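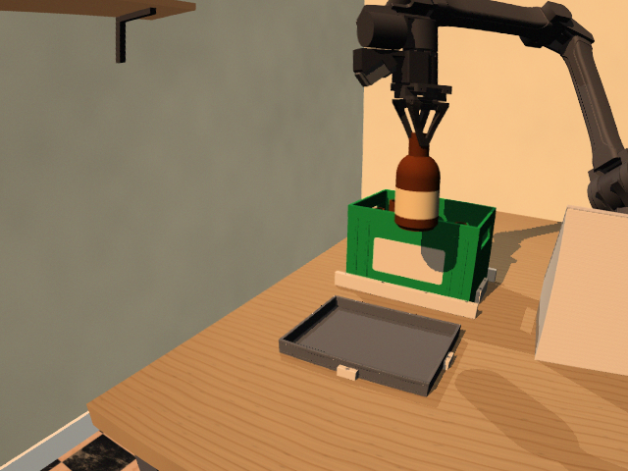
Civcombe is hiring teleoperators to teach a simulated robot arm some manners. You'll sit at a desk in Edley and steer the arm through short household jobs, and the learning system copies whatever you do, so please don't develop a style. Most of the first month is bottles: take one by the neck, keep it upright over the green crate, and try to look as if you meant it. The bottles are rendered, so breakages come out of your pride.

Shifts are 3 hours, with 2 breaks. A good operator turns in 49 clean examples per shift. A clean example has no dithering and no showing off. Botched runs get saved too, in a separate folder, and yes, people look in it.

You need steady hands, patience and a tolerance for being corrected by someone watching your replay at half speed. Robotics experience is welcome but has not, so far, helped anyone with the crate.

We have 17 openings. Pay is hourly, training included. Write to Shuzhen Lu at the Edley office and mention the dullest task you have ever done well.

Print this page | E-mail to a friend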